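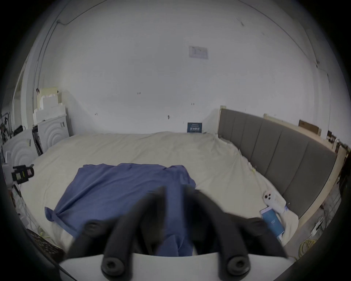
Romain Moulin
Research Fellow, Household Textiles Group, Stallen

4. What people mean by a wrinkled bed

I went into the diary study thinking that creasing would be the easy part. We had the Omix scale for it, which runs from 1 (flat) to 5 (heavily creased), and I figured people would look at their bedding, pick a number and get on with their morning. Then the October diaries came in and I spent most of a week reading the comments instead of the scores (they were so much more fun!).

The trouble is that the scale was built for samples hung on a board under a good light, and a bed at home is a big, soft, lumpy thing with a duvet on it. People gave the same bed a 2 at the foot and a 4 near the pillows, then wrote a note asking which one I wanted. Fair question. In the first round I had told them to rate "the bed," and I'm still a little embarrassed about that wording. For the second round we asked for the middle of the bed only, rated while standing at the foot, and the notes got a lot shorter.

Color made a mess of things too. Folks with pale bedding kept telling us they couldn't see their creases until the sun came in from the side, and then they saw nothing else. One person rated a cream cover at 7 in the morning and again at 4 in the afternoon and went up two whole points without anyone having touched it. I kept both scores, and I'd argue they're both right, but you can imagine what that does to an average. The Medrano group ran into the same thing with tablecloths and handled it by closing the blinds.

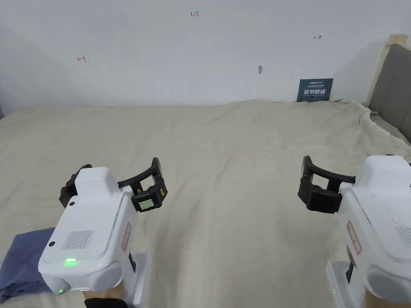
We thought about doing that and decided against it, mainly for the sake of the people filling in the diaries. I wanted to know how a bed looks to the person who has to live with it, and that person generally has the curtains open by breakfast. So we left the light alone and added a box for the time of day. Most people filled it in. A few wrote "early," and I've treated those as missing.

Now for the things that get left on top. I hadn't planned to study this at all! Our form simply asked people to clear the bed before rating it, and so many of them wrote back to complain about the clearing that I added a line for it in the second round. Shirts, towels, tomorrow's pants, the clean laundry that was going to be folded last night. A dark cloth on a light sheet, as in Figure 3, pulls the eye straight to itself, and I suspect it makes the bedding around it look smoother than it would on its own. I can't prove that from diaries, and I'd love for somebody to test it properly.

Figure 3. Dark blue cloth bunched on a beige bed sheet.
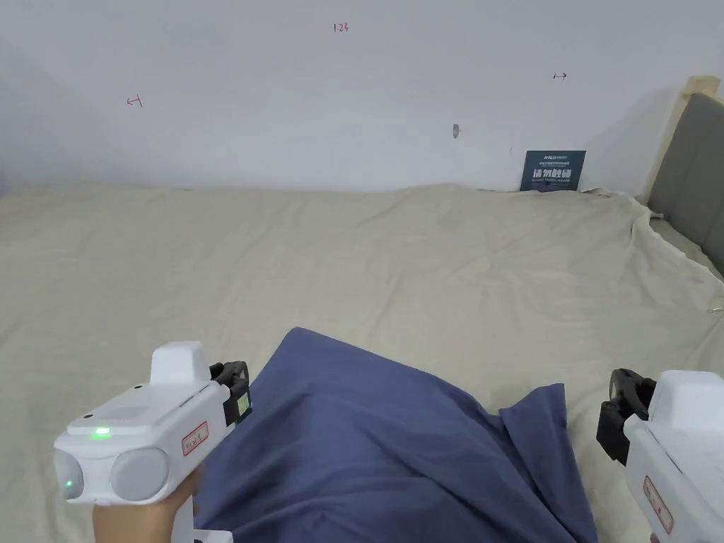
What I can say is that people who cleared the bed first gave higher crease scores than people who admitted they hadn't bothered. The gap was small, nearly half a point, and it held for both cotton and the Zendik blend. It shrank in homes where two people shared the diary, maybe from all the arguing over the number (there was a fair bit of that in the margins). I've left those homes in the main analysis and reported them separately in the appendix, along with the exact wording of both forms. If you plan to use the scale at home yourself, start from the second form and save yourself my first round of mail.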